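Nerncombe Repair and Making Club
Minutes of the ordinary meeting, held at the Ollum building, Netville, during their open day

1. Apologies and previous minutes
Apologies came from the usual quarter. The October minutes were agreed after the word "heated" was taken out of item 6.

2. The demonstration
Members watched the robot work on wiring and small fixings at the benches. Our hosts asked us to stand behind the tape, and most of us did. The arm moves at the speed of a man looking for his glasses, and the first go was followed in a silence usually kept for bowls. 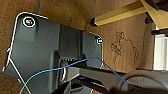

Wiring was what we had come for, and the discussion kept wandering back to it. Several members have strong views on how wire should be handled and gave them to the hosts at length. The thin blue wire lying across the dark plate was the centre of attention, with the black finger reaching up towards the toothed strip beside it, and two members fell out in whispers over whether they would have come at it from the other side. The hosts said either was allowed. Neither member was satisfied.

3. Questions to the hosts
Asked what happens when it drops something, the hosts said somebody picks it up. Asked how many goes it had had at this sort of job, they said 1,267, and that they did not propose to tell us how many were good ones. The meeting thought this fair.

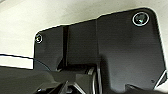 A further question, on whether it could be taught to strip a lawnmower carburettor, was ruled out of order by the chair, who owns the lawnmower. It was put again under item 5 and ruled out again.

4. Refreshments and attendance
The meeting adjourned for tea. Ollum had expected 60 visitors and had 61 by the time we sat down, the difference being put down to us. Play at the table football was brisk and is not minuted.

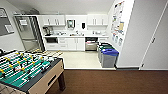

Davina Cruickshank asked that it be recorded that she had found the whole thing slower than she was led to expect and would still like to go again. She felt that the club had spent two winters saying machines could not do fiddly work, and might now say it a bit more quietly. So recorded.

5. Should the club have one?
No. The tin stands at 70 pounds, and the hall has one socket that works. It was agreed to write and thank Ollum, and to ask – politely – about any spare screws.
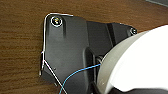
Minutes taken by Davina Cruickshank, 1 December 2019

6. Any other business
The soldering iron is still missing. Whoever has it is asked to leave it in the hall porch, no questions asked, though there will be some.

7. Next meeting
Back at Nerncombe, usual time. Bring a chair.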